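4. The Open Day

4.1 Setting and visitors

The bin-picking cell had run for most of a winter before anyone outside the group watched it for longer than a few minutes. The February open day at the Letari building changed that. Doors opened at 10 a.m. on a Monday, and by closing time 300 people had signed the sheet at our station, many of them school groups and families from the Hayes side of town. We had planned for far fewer, and we were delighted!

Visitors stood behind a rope and watched the arm pick blocks out of a metal bin. Between rounds a member of the team explained what the controller was doing and took questions. The policy was the one described in Section 3, with no changes made for the day. We had talked about slowing the arm for the public and decided against it, partly to keep the results comparable with the earlier lab runs and partly because we wanted people to see the real thing, pauses and second tries included.

Each round lasted 15 minutes, with a break afterward for questions and for scattering the blocks again. Visitors were invited to say where they would like a block placed. This turned out to be the best decision of the whole day, and we come back to it in 4.3.
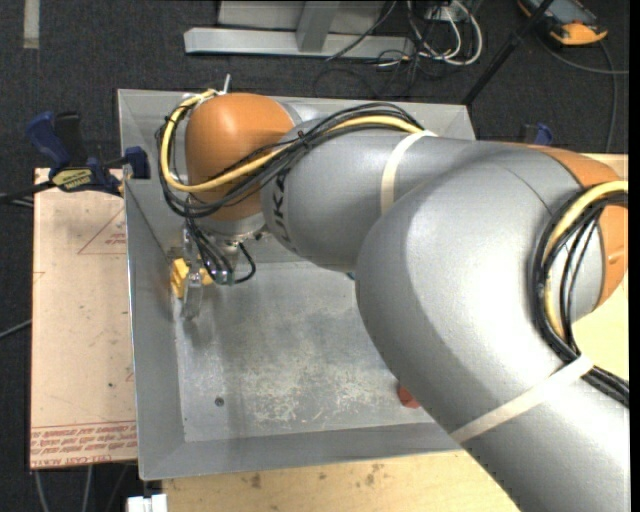

4.2 What was recorded

Over the day the system logged 1290 grasp attempts. An attempt was counted from the moment the wrist began its downward move until the fingers opened again, whatever happened in between. Attempts stopped by an operator were kept in the log and marked. We also wrote down, by hand, the placement requests and anything a visitor said that seemed worth keeping. The notebook has since been typed up and is the source for the quotations below.

Of the logged attempts, 679 were made on blocks whose position had been chosen by a visitor. The rest followed the usual random scatter. The split was not designed in advance (we simply ran out of shy visitors after the first hour), so we treat the comparison as a description of one lively day and do not test it for significance.

4.3 Observations

Visitors were much better than we were at finding hard placements. Left to ourselves, we tend to drop blocks toward the middle of the bin. Children went for the walls and corners at once. A block close to a sloping wall leaves little room for the outer finger, and the policy has to pick an approach angle it rarely needs elsewhere. Seeing it try one angle, back off and come in again drew the loudest cheers of the day, louder than any clean first-time grasp.

The second surprise was how closely people watched the wrist. One boy asked Rasa Lūse, who was presenting that round, why the arm "looks first with its elbow." He had noticed that the large joints settle before the wrist makes its final turn, a habit of the planner that we had seen in the joint traces and never thought to mention. Several adults asked about the same thing later on. We now show that motion early in any demonstration, and it has made the rest far easier to explain.

Questions about failure were frequent and good. People wanted to know whether the system knew it had missed, and what it remembered from one try to the next. The short answer, that it keeps nothing between attempts, disappointed some of them. It has also shaped our plans: the version being prepared for the Derent visit carries a short memory of recent misses, and we can't wait to put it in front of a crowd.

Contact: the Lela project office, Letari building | Copyright the authors | Back to top

Related items
Grasping near walls: notes from the Lela bench
Showing robots to school groups, a short guide
Hayes open day program
Planning the Derent visit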